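Home | Guides | Garment Steamers | Spares | Contact

Nustus Hand Steamer – Set-up Guide
Section 3: Your first steaming session

Welcome back! By now your steamer should be out of its box, with the tank rinsed and the hose clicked firmly into place. If the hose still wobbles, please pop back to Section 2 before going any further, as everything from here on assumes a good tight fit.

Filling and warming up

1. Make sure the steamer is unplugged, then lift out the tank and fill it with cold tap water up to the line. If you live in a hard water area you may like to use filtered water – your steamer will thank you for it in a year or two.

2. Slide the tank back until it clicks, plug in, and turn the dial to Low. The lamp blinks for 40 seconds or so on a cool morning and then stays lit.

3. Point the head away from yourself (and the cat, and anyone else who has wandered in to see what you are up to) and press the trigger until the spluttering stops.

CAUTION: Steam burns quickly. Never steam clothes while somebody is wearing them, even just the one cuff.

Steaming a T-shirt on a flat surface

4. Choose a surface that can take heat and a bit of damp, and lay the shirt out as flat as you can. Smooth it from the middle towards the hems with the palm of your hand, and coax out any folds before you bring the steam anywhere near them.

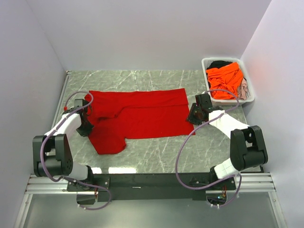
5. Start at the hem and work slowly upwards, keeping the head just off the cloth. Printed designs should be turned inside out first.

6. Leave the shirt where it is for 3 minutes before folding. I know it is tempting to put it straight in the drawer, but warm cloth creases again very easily.

Note: Wool and silk are covered in Section 4.

Last updated: May

Reader comments

Annapurna Poojary: Very clear, thank you. Mine spluttered for ages until I noticed the tank wasn't quite pushed in.

Aurel Pană: Does step 6 apply to linen too? Mine still feels damp after that.

Tomoyo Oda: Aurel, I hang linen up overnight and it comes out lovely – folding it the same day never worked for me.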